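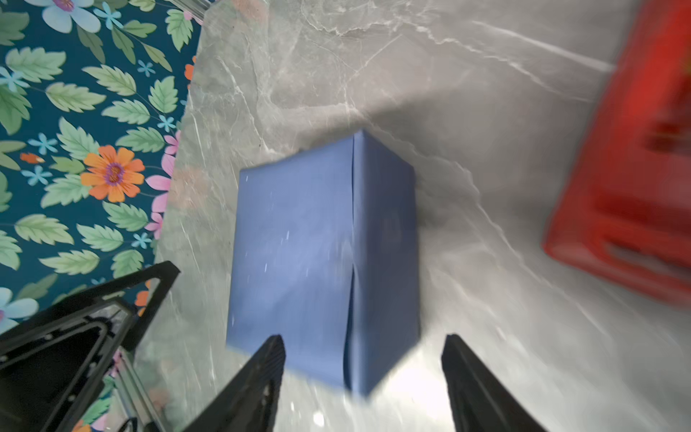
Blue Paper, Plain and Matte

Posted by Tala Fakhoury in June 2020

Print this page | E-mail this to a friend

My aunt in Prollberg has her birthday this month, and I have been thinking about wrapping paper more than an adult person should. In my family we were never good at it. My mother used newspaper, or the bag from the bakery, and she said that the inside is the present. I agree with her, but when I moved to Arkent in 2000 I saw how people here wrap even a small soap, and I wanted to learn.

For many years I bought the shiny paper with stars or balloons. It is cheap and children like it, but every piece of tape shows on it and it cracks white where you fold. Last October I found a matte blue paper at Clostden, the stationery shop behind the post office, and since then I use almost nothing else. The roll was 7 dollars. It is a quiet color, and it changes with the light. One side of a box can be quite a bright blue and the next side a shade darker and more gray, and it is the same sheet.

It has also its bad points. Every little white speck of dust stays on it and you see it immediately. I wipe the table before I start, then I wipe it again, and still there is lint. A dry soft brush helps a little. A wet cloth does not, please don't try it, the paper gets a stain like from oil.

The corner at the bottom

The long sides of a box are easy. My problem is the bottom of the edge, where one part of the paper must go over the other. If I have cut too much, it makes a small puckered fold there, and the more I press, the more it is creased. My neighbor Mrs. Sleiman looks at my corners with great politeness and says nothing. Her own corners are like from a hotel bed.

She gave me one rule that I follow now. The paper at each end should cover a little more than half the height of the box, and the rest you cut away. I always left the full height "for safety", and this safety is exactly what makes the lump. I also learned to fold the short sides in first and to run a fingernail along the fold before any tape comes near it.

For the background I like something with flowers. Deep teal with pale green leaves, pink petals and big orange blossoms is very good next to plain blue, much better than white. With the gray marble pattern it could be too much, I know, but I am from a house where the curtains and the sofa had different flowers, so for me it is restful. 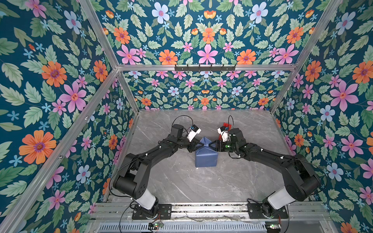
When it looks more like a bag

Some parcels do not want to be a box. You bring the paper up, pinch it at the top, and you get creased edges and a folded shape that is nearer to a bag. At first I thought of this as a failure. Now I find it rather nice, and for certain presents I would choose it: a round cheese, a jar, a pair of slippers, anything that has no corners of its own.

The paper must be soft enough for this. Mine is borderline. Thin paper makes many small pleats and thick paper makes three big ones and then opens again when you look away – so you need a ribbon, or a string with a proper knot. I keep ribbon from other people's presents in a tin. The narrow one of 12 millimeters holds better than the wide satin, which slides.

For my aunt I have bought 200 grams of cardamom coffee and a small notebook, and I have still not decided if they go together in one parcel or in two. The notebook wants corners. The coffee does not. If I put them together, the coffee will win.

The post to Prollberg is slow at the moment, so I must decide by the weekend, and maybe cut the paper tonight when the kitchen table is free.

3 comments

Dorit: We also had newspaper! My father kept the comic pages for the birthdays and we were allowed to read them after. I will try the rule with half the height.

mapleandthread: Try double-sided tape under the overlap. It took care of most of my puckering. Does Clostden still have the dark green in the same paper?

Tala: Thank you both. Yes, there was dark green on the lower shelf, but only short rolls. Double-sided tape is on my list now.

Search this blog
Enter keyword
Go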